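Open day at Willance: a Tuesday with hard hats and wire globes

I had been meaning to get to the Willance open day for years, and this June I finally made it, on the early train with a cheese roll and far too many pens in my bag.

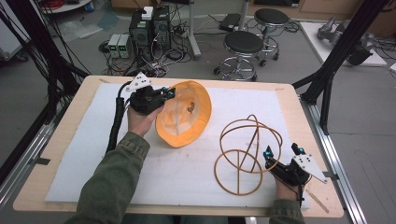

Getting there and getting in

Willance sits at the far end of the Skornley trading estate, past the tile warehouse and the place that does truck tires. The sign is small and I walked straight by it. If you come by bus, get off at the stop after the roundabout and go back on yourself, it saves crossing the main road. The doors opened at 9:30 and there was already a line, mostly families, a few students, and a man with a folding stool who had clearly done this before.

You get a paper wristband and a map. The map is wrong about the restrooms (they are upstairs, next to the paint store).

The workshop tables

I spent most of my morning in the workshop, and I could happily have stayed until they swept me out. The things on the tables are ordinary ones you know from home or from work. The table I kept going back to has a wooden top with rounded corners and a big sheet of white foam laid over it, with a hard hat and a wire globe on the foam. Such a simple pairing and I loved it!

The hard hat is a lovely egg-yolk sort of color, orange going on yellow. I have worn one plenty of times and never really looked inside. Tipped on its side you see the harness that sits on your head, pale against the shell, and a little brown label. Hubert Fankhauser, who was looking after the room that morning, gave a short talk on hat harnesses and I wrote down nearly all of it. The straps keep the shell away from your skull, so the gap matters as much as the shell does, and a hat that has taken a hard knock should be replaced even if it looks fine. He also said that people grab a hat by the rim without thinking, every time, and then he held one out to a boy in the front row, who took it by the rim. Big laugh.

The globe is harder to describe. Thin tan rods bent into circles, the circles crossing each other, and one straight rod running up through the middle. It throws the faintest shadows on the foam, and I took a silly number of pictures trying to get them. I asked where you are supposed to pick it up and Hubert said that was the question he liked best. You can go for a loop, or reach in for the center rod, and everyone in our group had a different opinion. A woman behind me said she would use it as a lampshade. I would too.

A word for the foam as well. I have a craft table at home with a hard top and everything I put down on it rattles or rolls. I went straight over to the materials counter to ask what they use, and came away with an offcut and the name of their supplier, Mayrhofer, written on the back of my map.

The store room tour

Tours of the stores go every 40 minutes and you need to put your name down. Rupert Gasser took ours. He keeps 2,000 objects on the shelves back there, all numbered, and he let us choose a number and go find it. Mine was 178, a blue enamel colander. I was absurdly pleased. The shelving is the old Hisetti kind with the sliding ladders, and yes, we were allowed a turn on the ladder – one each, holding on with both hands.

Food, and a few practical things

Soup and bread in the yard, 3 dollars, very good soup. Cash only at that window, though the shop by the entrance takes cards. There is some shade along the back wall but it goes early, so bring a hat of the softer kind.

Strollers are fine on the ground floor. The stairs to the upper gallery are steep and I saw two people turn back. I only gave the gallery ten minutes myself as the afternoon talk was about to start – packing fragile things for the post, with a lot of crumpled paper and one broken saucer.

I caught the 4:15 home with my piece of foam under my arm. The colander has been on my mind ever since, and next June I am asking for number 179.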